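D'où vient le papier ?
Dossier jeunesse – à partir de 8 ans
Musée du papier de Belay, service des publics

Le papier accompagne les élèves tout au long de la journée : cahiers, livres, étiquettes, mouchoirs, billets d'entrée. Ce dossier explique de quoi il est fait, comment il est fabriqué et ce qu'il devient lorsqu'il a servi. Les mots suivis d'un astérisque sont définis à la fin.

De quoi le papier est-il fait ?
Le papier est fait de fibres* végétales. Ces fibres sont très fines et très souples. Lorsqu'elles sont mélangées à de l'eau puis mises à sécher, elles s'accrochent les unes aux autres et forment une feuille. Il est possible de les apercevoir en déchirant lentement un mouchoir en papier : de petits poils apparaissent le long de la déchirure.
La plupart des fibres utilisées aujourd'hui proviennent du bois, en particulier de l'épicéa, du pin, du bouleau et de l'eucalyptus. Les fibres des résineux sont longues et rendent le papier solide. Celles des feuillus sont plus courtes et donnent une surface plus lisse.

Une invention très ancienne
Le papier est né en Chine, il y a plus de deux mille ans. On le fabriquait avec des écorces, du chanvre et de vieux tissus. Le procédé a ensuite voyagé vers l'Asie centrale, le monde arabe, puis l'Europe. Auparavant, on écrivait sur d'autres supports : l'argile, le papyrus ou le parchemin, préparé avec des peaux d'animaux.
En Europe, pendant plusieurs siècles, le papier a été fabriqué à partir de chiffons de lin et de chanvre. Des chiffonniers parcouraient les villes et les campagnes pour les ramasser. Au XIXe siècle, les chiffons ont commencé à manquer et les fabricants se sont tournés vers le bois.
Le moulin de Plaledton, dont le musée conserve les outils, employait alors 17 ouvriers et ouvrières. Les femmes triaient et découpaient les chiffons ; les hommes puisaient la pâte dans la cuve.

Du bois à la feuille
1. L'écorçage. Les troncs sont débarrassés de leur écorce, puis découpés en petits copeaux.
2. La cuisson. Les copeaux sont chauffés avec de l'eau et des produits chimiques, afin de séparer les fibres de la lignine*.
3. Le lavage. La pâte est rincée. Elle est ensuite blanchie si l'on souhaite obtenir du papier blanc.
4. L'égouttage. La pâte, très liquide, est versée sur une longue toile percée de trous minuscules. L'eau s'écoule et les fibres restent.
5. Le pressage et le séchage. La feuille humide passe entre des rouleaux, puis sur des cylindres chauds.
6. La découpe. Le papier est enroulé en bobines, puis coupé au format voulu. Deux feuilles blanches posées bord à bord offrent une surface plus large.
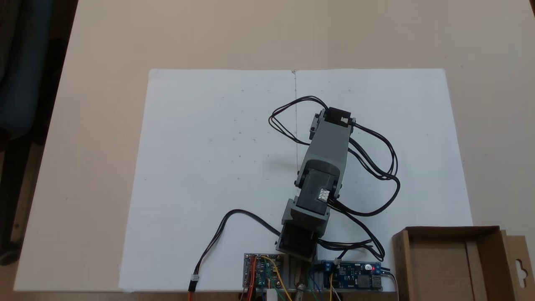
7. L'emballage. Les feuilles sont rangées en paquets, appelés rames, avant d'être expédiées.

Et après ?
Le papier usagé peut être recyclé. Il est trempé dans l'eau, nettoyé et débarrassé de son encre, puis il redevient de la pâte. Les fibres se raccourcissent à chaque passage – c'est pourquoi il faut régulièrement ajouter des fibres neuves. Le carton se recycle lui aussi, à condition d'être propre et sec.

Les mots à retenir
Fibre : filament très fin qui compose les plantes.
Lignine : matière qui lie les fibres du bois et lui donne sa rigidité.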